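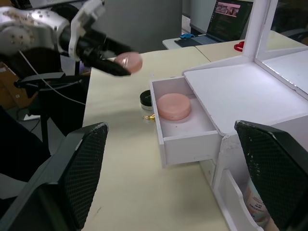 Bench 2, miniature vanity task: one puck in the gripper, one in the open drawer.

Progress report: equipment planning for the manipulation lab
Prepared by Josefien Martens for Mirjam Van den Broek, Baltum program office
Period covered: second quarter of the grant

Summary

The tabletop work is running on both benches and the task list agreed in April has not changed. This report deals mainly with the equipment line of the budget. We have spent less than planned on props and more than planned on gripper parts. We are asking for approval to move money between those two lines and for a decision on the second arm, which was left open in the original award.

No change is requested to the total.

Work at hand

Most of the arm time this quarter went to drawer tasks on the miniature furniture. The vanity set is the piece we use most. The arm has to pick up a small round item, carry it to the drawer and set it down without touching the drawer sides or moving the cabinet. The items are light, smooth and close in size to the full opening of the gripper, so they show up wear in the fingers sooner than the block and cup tasks did.

Jonatan Strand wrote the session plan and runs bench 2. Anouk Dijkstra runs bench 1 and keeps the parts inventory. We logged 117 hours of arm time on the drawer tasks across the two benches. Setup and reset between runs is not included in that figure. We will report it separately next quarter, as Mirjam asked.

The main limit on output is still reset time. An operator has to put the items back, close or open the drawer to the starting position and check that the cabinet is square to the table. Jonatan has tried marking the table, and it helps, but the marks wear off and have to be redone. A fixed base plate for the furniture is on the purchase list below.

Spending against plan

Props and furniture. Under plan. The miniature furniture was cheaper than we allowed for, and very little has broken. We budgeted for a full replacement of every set once per quarter and replaced only loose items such as jars and lids. We expect the same next quarter.

Gripper parts. Over plan. We ordered 13 pairs of replacement fingertips in the quarter. The original budget was based on the wear we saw with larger, rougher objects. Handling small smooth items means the tips are changed when they lose grip, which comes well before they look worn. Anouk now records the date and bench for each change so that the next estimate has something behind it.

Cables and mounts. On plan. One power cable was replaced on bench 1. Cable routing along the arm remains a nuisance, and we have asked for a proper sleeve kit for both benches.

Computing. On plan. Nothing was bought. The storage added in the first quarter is enough until the end of the grant year if arm hours stay at the current level. If the second arm is approved it will not be, and the storage cost has been included in that option.

Service. Not yet spent. The annual service visit is covered by the original purchase agreement with Pavlović and will be booked for next quarter.

Second arm

The award set aside money for a second arm on bench 2, subject to a review of need. The review was done by Pieter Bakker and me. We looked at three ways to go.

Option A, buy a second arm of the same type from Pavlović. The mounts, spare fingertips and software would be shared with what we have, and no operator training is needed. It has the highest purchase price. Delivery was quoted for early in the fourth quarter.

Option B, buy the smaller arm offered by Etska. The price is lower and delivery is faster. It would need its own mount and its own stock of spares, and Pieter estimates two months before it produces usable sessions. The reach is enough for the vanity and the small shelf. It is not enough for the full length of the table.

Option C, lease an arm from Enance for the remainder of the grant. The monthly cost is fixed and includes service. Over the remaining period the lease comes to less than either purchase, but we would have nothing to show for it at the end, and the follow-on proposal assumes we own two-arm capacity.

Our recommendation is Option A. The price difference between A and B narrows considerably once the separate spares, mount and setup time are counted. Option C makes sense only if the follow-on proposal is dropped.

We would like a decision before the Pavlović quote runs out. After that the price has to be requested again, and their sales office has told us to expect an increase.

Bench space

A second arm on bench 2 takes table length on the side where the furniture now stands. Jonatan measured the table with the furniture in place and it fits if the vanity is moved toward the far end. The operator chairs would have to shift as well. At present they stand close to the front edge of the table, and that will be inside the working area of the new arm. Moving them is free but the floor marking and the emergency stop buttons have to move with them. The buildings office can do this in one day and has asked for two weeks' notice.

Planned purchases, next quarter

Fingertip pairs, same type as now, enough for both benches
Cable sleeve kit, one per bench
Base plate with clamps for miniature furniture, one, for trial on bench 2
Small loose items for drawer and shelf tasks, mixed sizes
Spare gripper, one, held in stock

The spare gripper is new on this list. If a gripper fails now, the bench stops until the part arrives from Pavlović, and the lead time given to us is longer than we can absorb near the end of the year. If the second arm is bought, the same spare covers both.

Risks

Late decision on the second arm. This would push installation past the end of the grant year and the money would have to be carried over.

Fingertip supply. We have one supplier. Anouk has asked Etska for a sample of a compatible tip and will test it on bench 1 when it comes. We will not change over on the basis of price alone.

Staff time. Pieter is shared with another project from next quarter and will be available on Thursday only. Installation of a new arm has to be planned around this.

Decisions requested

1. Approve the transfer from props and furniture to gripper parts, within the existing total.
2. Approve Option A for the second arm, including the added storage.
3. Confirm that the spare gripper can be charged to the equipment line and not to consumables.

Supplier quotes and the bench 2 floor plan have been sent to the program office separately. Questions on the figures should go to Anouk Dijkstra, and questions on the supplier comparison to Pieter Bakker.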